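Home | Toys | Tableware | Care & Cleaning | Questions | Contact

Foam Letters and Children's Tableware: Common Questions

Last updated: November

These are the questions we get most often at Gutholm about the Rumeck foam letters and the Nirberg plates and bowls. If yours is missing, use the contact form and include the item number from the bag or the box.

What comes in a bag of foam letters?

The small bag has 40 pieces and the large tub has 475. Both are mixed. We do not sort by letter, so a small bag may have several of one letter and none of another. If you need a complete alphabet for a classroom or a name project, order the sorted set.

Can I choose the colors?

No. Colors are mixed at the factory and the same letter can turn up in more than one color. The sorted set is also mixed in color.

Are the letters magnetic or sticky?

Neither. They are plain foam. On a tile wall or the side of a tub they will hold for a while when wet, and they drop off as they dry. Do not glue magnets to the back if the letters are for a child under three.

Do you sell Cyrillic letters?

Yes, as a separate small bag. A number of families use the two alphabets together, and some shapes do double duty. A B works in both, and so does a K. An N that seems to be printed backward may be a Cyrillic И. Because the foam is the same color on both sides, any letter can be flipped over, so an N turned face down also looks like an И. This is not a defect.

Which way up does a letter go?

There is no mark for the top. Lowercase n and u are close enough that a child will swap them, and you can let them. For children who are starting to match letters to a printed card, put the card down first and place the letters on top of it. Stick to five or six letters at a time.

How do we use the plate with the letters?

Any plate with a raised rim will do. The rim keeps the pieces from sliding off while a child picks through them. Put the plate to one side, spread a few letters on the table next to it, and ask for one letter at a time. When the child finds it, it goes on the plate. Younger children can do the same thing with colors: all the green ones first, then the yellow.

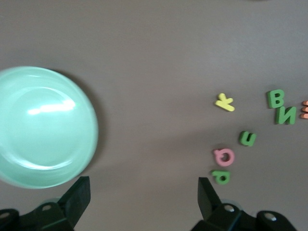
Mint plate with loose foam letters on a gray tabletop.

With two children, give each one a plate and call letters from a name. We do not recommend the Prieto divided tray for this activity. The sections are too narrow for the wider letters and they end up standing on edge.

Can the same plate be used for food afterward?

Yes, once it has been washed. Wash it before food goes on it even if the letters look clean, particularly if they have been on the floor or in the bath.

Can the plates go in the dishwasher?

The Nirberg plates can, on the top rack. Leave them off the heated dry cycle if your machine lets you turn it off. Scouring pads will dull the glossy finish. For dried-on food, soak for 20 minutes in warm water with dish soap and wipe with a soft cloth.

Can they go in the microwave?

No. This applies to the plates, the bowls and the cups.

How do I clean the letters?

Hand wash in warm water with a little dish soap, rinse, and squeeze out the water between two towels. Lay them flat to dry. Do not put them in the dishwasher, the dryer or on a radiator. Foam that has been heated curls and will not go flat again.

Bath letters need to dry completely after each use. A mesh bag over the faucet works, but shake it out so the pieces are not packed together. If you see black spots, throw the piece away.

The color came off on a damp towel. Is that normal?

A small amount on the first wash can happen with the darker colors. If it is still coming off after the second wash, contact us for a replacement bag.

My child bites the letters. Is that safe?

Take them away until the biting stops. Foam can be bitten through and the pieces are a choking hazard. The letters are for ages three and up. Check them now and then and throw out any with missing corners or tooth marks.

Can I replace a lost letter?

Yes. Send us a list of the letters you need, up to ten, and we will mail them in an envelope. You pay the postage only. We can't match a color.

Where is the item number?

On the letters it is on the bag label, under the barcode. The sorted set is item 953. On plates and bowls it is molded into the underside.

Can I return an opened bag?

Opened tableware can be returned if it has not been used. Opened letters cannot be returned unless something is wrong with them.

Related pages
Washing and drying foam toys
Nirberg plates, bowls and cups: size chart
Cyrillic letter bag: full list of letters
Prieto divided tray: care instructions
Table activities for ages three to five

Back to top | Questions | Contact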